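The woman who watches war videos so your uncle doesn't have to

I'd been trying to pin Maham Malik down for a chat since April, and when she finally rang me it was 6.40 in the morning and I was standing in my dressing gown looking for the good coffee. 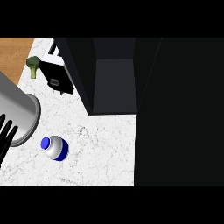 "Is this too early?" she said. It was, but I've wanted to talk to her for ages, so I said no, not at all, and went hunting for a pen.

If you haven't come across Nilline, it's the newsletter Maham started from her spare room in Geelong, and it does one thing. People send her clips that claim to show fighting somewhere in the world, and she tries to work out where the clip came from, when it was filmed and whether it shows what the caption says. Then she writes it up in plain English. I subscribed after I got sucked in by a video myself (more on that later, it's embarrassing) and I've read pretty much every issue since.

She used to be a school librarian. I'd assumed she had some sort of military background, because she can go on for paragraphs about the difference between one kind of rocket launcher and another, but no. "I learned all of that from hobbyists," she told me. "There are blokes on forums who've spent thirty years arguing about wheel spacing on trucks, and they're lovely, and they'll answer an email at two in the morning. I just ask. Librarians are very comfortable asking."

I wanted to know how it began, and she said it was her dad. He's on Ferkeo, the messaging app, in a family group with cousins in four countries, and the group had been passing round a video of anti-aircraft guns firing at a jet at night. Tracers everywhere, a big flash, men cheering. Her dad was very upset by it. He thought he recognised the hills.

"And I looked at it, and I looked at it again, and I thought, I know those clouds," she said. "My nephew plays Skemumix. I'd sat on the couch next to him for a whole school holidays watching those same clouds. They don't move properly. They sort of slide."

Skemumix, for those of us without nephews, is a combat game with extremely realistic graphics. She got him to load up a night mission, filmed the telly with her phone and sent it to the family group next to the original. Her dad went quiet for a day or so. Then he sent her another video to check. Then one of the cousins did.

"I had a queue by the end of the month. I hadn't told anyone I was doing it!"

That queue is now a spreadsheet, and she's very proud of the spreadsheet. When we spoke it had 1,466 clips in it, each with a note on where it first turned up and what she decided. I asked how many were total fakes, expecting something huge, and she pulled me up on the word. Hardly anything she gets is made from scratch, she said. About 80 per cent of it is real footage with the wrong label. A factory fire from years back becomes last night's missile strike. A military parade rehearsal becomes an invasion column. She's had a gas explosion, a New Year's fireworks accident and the demolition of a football stand, all sent to her as bombings.

"The game footage gets the headlines because it's funny," she said. "Old footage does much more damage. It looks real, because it is. Somebody did lose their house in that fire. It just wasn't this house, or this year, or this war."

I asked her about heroes, since that's what got me. I told her my story, which is that I cried at my desk over a 29-second video of a soldier who had supposedly held a bridge alone through the night. I forwarded it to my sister and my old boss. I may have used the word "legend". A fortnight later it was in Nilline, under the heading The Signaller of Marwat, and I went hot all over reading it.

Maham laughed, but kindly. "Oh, everyone loved the Signaller. I loved the Signaller. I had him in draft for a week because I was hoping he'd check out."

He didn't. The bridge at Marwat is there all right, and there was fighting near it, but the man in the video was an actor in a training film made well before any of it, and the voice-over had been added later by someone who has never come forward. By the time she got to the bottom of it, the story had picked up a name for him, a home village, a fiancée and two different versions of his last radio message. In one he asks for his mum to be told. In the other he makes a joke.

"The joke one did better," she said. "It always does. People want him to be a bit cheeky."

I said I felt stupid about it, and she wasn't having that. She reckons stories like the Signaller's come up in every war there's ever been, and a lot of them start with no one lying at all. A real unit did hold out longer than anybody expected at Marwat. There were a lot of them and it was cold and muddled and some of it went badly. That's hard to pass on in a message to your sister. One man on a bridge is easy. So the whole unit gets squashed down into one bloke, and then somebody finds a video that fits him.

"I got an email from a man who said he'd been there," she said. "He wasn't cross. He said they all knew the story and most of them didn't mind it. But he had a friend who died there, and the friend's parents kept getting asked if their son was with the Signaller. They didn't know what to say. I think about that one a fair bit."

We stopped for a minute there so I could let the dog out.

When I came back I asked whether she ever gets pushback, and she said constantly, from every side, and that she keeps the rude ones in a folder called Fan Mail. Some people think she's ruining morale. One reader cancelled his subscription over the Signaller, then signed up again under his wife's name. Another wrote to say that if a story gives people courage, it's none of her business whether it happened.

I asked if he had a point. I was half asking for myself, I suppose, because I'd felt better believing in the man on the bridge than I did afterwards.

She took a while to answer. "I don't go after people for being comforted. If you want to paint him on a wall, paint him on a wall, there are murals of all sorts of people who never lived. I get twitchy when it's being reported as a thing that happened, with a number attached. So many vehicles, so many hours. Because then the next number comes along, and it's civilians, and people say well, they made up the last one."

She's careful about her own mistakes too. There's a page on the Nilline site with all of them, oldest at the top. The worst, she says, was a market bombing she marked as old footage because the shop signs matched a photo from years earlier. The signs did match. The shop had simply never changed its signs. A reader who grew up a few streets away wrote to put her right, and she had the correction out that night, but she'd told several thousand people that a real attack hadn't happened.

"I felt sick. I nearly packed it in. My husband said take the weekend, and I took the weekend, and then I rewrote how I do shopfronts."

How does she do shopfronts? Slowly, it seems! She looks for anything that changes with the season or the year: trees, posters, phone numbers, what people have on their feet. She never uses one match by itself now. She also leaves plenty of clips marked "don't know", and that column has been growing. She used to see it as a failure and now she's rather fond of it.

Naturally I wanted tips, for me and for my sister, who is still sending me things. Maham's first one was to wait. Most bad clips fall over within a day and you've lost nothing by not forwarding it at breakfast. Her second was to turn the sound off, since the music or the shouting is often the bit that's been added, and without it you start noticing that the crowd's in the wrong coats. She also said to search the caption along with the word "old", which I'd never have thought of, and which I've since used three times.

"And if it makes you want to cry, have the cry," she said. "Then look at it again after lunch."

She had to go soon after that. Her dad had sent through something overnight, a convoy on a snowy road, and he'd already done a bit of the work himself. He'd noticed that the number plates were back to front and wanted to know if that meant the picture had been flipped. She told him it probably did. He's apparently unbearable about it now, and has started correcting the cousins before she's even awake.

I asked if he still watches the news with the hills in it. "Every night," she said. "He still thinks he knows them, too. He might be right about some of them, he grew up round there. I haven't checked those ones."

Nilline comes out once a fortnight and is free, though there's a tip jar. The mistakes page is linked at the bottom of every issue, and the Signaller of Marwat piece is still in the archive if you'd like to see what made me cry at work.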